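October 19, 2020

Well, I finally got the Vamow 11 update last night, and if you draw on a tablet I think you'll want this one! The short version is that the brush engine now reads pen tilt, so you can lay a pencil on its side and shade with it. It's free if you already own the app (new buyers pay $18).

I've been grumbling about the tilt thing since August, when Narton put out their new pen and my favorite paint app just ignored half of what it could do. Lesia Symonenko, who runs the Vamow beta, told me they rewrote the pencil and chalk brushes from scratch. There are 111 brushes in the box now, and old custom ones import fine — mine did, anyway, apart from a watercolor I'd set up in some weird way years ago.
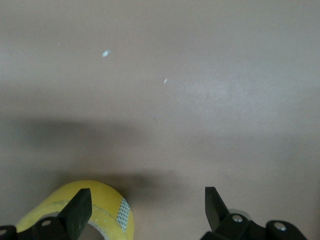
A bit of bare tabletop, two white specks and all.

The pressure curve editor got moved too. It's under Pen instead of Preferences, and it took me way too long to find it. You can save a separate curve for each brush, so my inking pen can stay stiff while the charcoal goes soft and mushy. Layers are up to 261 per file on the bigger canvas sizes, though my poor tablet starts to wheeze long before I get there.

One gripe: palm rejection is still flaky with the canvas rotated. I got a few stray dots in the corner of a sketch and had to undo them by hand. Thandeka Tshabalala over on the Pondow forum is seeing the same thing and has a bug thread going, so add your tablet model there if it's happening to you. Lesia says a fix is in testing, with no date yet.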